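Apuntes de peluquería, tema 6: lavado de extensiones de pelo natural

Antes de mojar, desenredar de puntas a raíz con peine de púa ancha. Agua tibia y champú sin sulfatos (en el taller usamos Trimeo), siempre en el sentido del cabello. La mascarilla se aplica de medios a puntas, nunca sobre la costura. Secar al aire, en plano. Para la práctica: toalla, peine y 200 ml de champú por grupo.

Usamos cookies propias y de terceros. Aceptar | Configurar

Comentarios
vemo_rizos: ¿Sirve igual para las de clip?
lauraestudia: Sí, pero cierra los clips antes de lavar.
mechas22: ¿La práctica entra en el examen de junio?

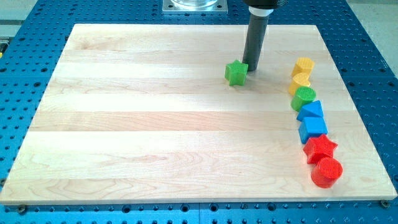
Tablero de madera clara con piezas de plástico de colores.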